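Lusteldale Pouring Set -- README

Version of May 5, 2021

Contents

Teleoperated demonstrations of tabletop pouring with a two-arm robot, recorded at the Renville lab in March. The set holds 334 episodes across 4 task variants. Each episode is one attempt by one operator, driving both arms by remote control through the Colla interface.

Task

The operator brings a bottle over a cup with the right arm, tilts it, and returns it upright. Bottles are uncapped before recording starts. The left arm may steady the cup or stay clear -- both count as valid. Grasp style was left to the operator.

In the frame below, the right gripper has the bottle close to horizontal, with its open metal neck up and to the right of the pink cup. The left gripper is empty.

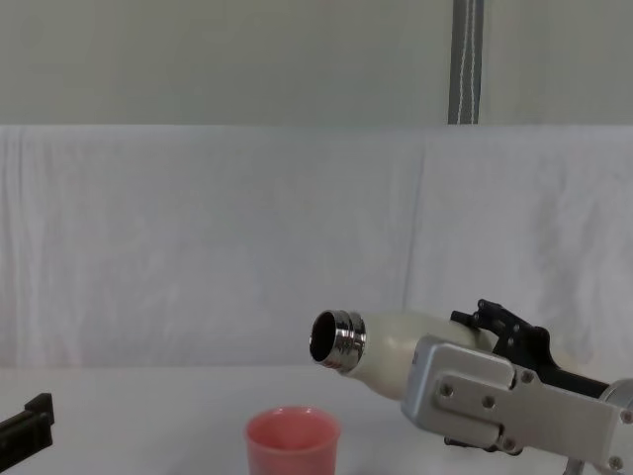

File layout

episodes/ -- one folder per attempt, joint states and video
labels.csv -- episode, variant, operator code, outcome
splits/ -- train and held-out lists

Known issues

31 episodes have gaps in the left arm joint log. They are flagged in labels.csv and left out of both splits. Gripper force was not recorded. Colour balance varies between sessions and has not been corrected.

Loading

Use the Kwak reader, build 1082 or later. Older builds drop the last video frame.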